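# Chapter 4. Learning to Grasp from Rendered Images

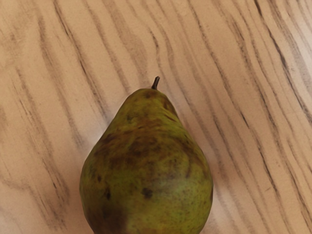

A grasping policy needs many examples, and real examples are slow to collect. In this chapter we study a method in which all training views are made by a renderer, and the real robot is used only for the final test.

The method was first tried in the Tremville study. Its training set had 3,219 rendered views of fruit on table surfaces. For every view the program changed the light, the surface texture and the pose of the object - the shape of the fruit stayed the same. The trained policy then made 100 grasps on a real arm, and 84 of them succeeded.

This result raises two questions. Which of the changes helped the policy most? And how much detail must the skin of a fruit have before the policy can use it? Section 4.1 defines the rendering parameters. Section 4.2 repeats the study with the Hattori gripper model, where the fingers close more slowly and the errors are easier to separate.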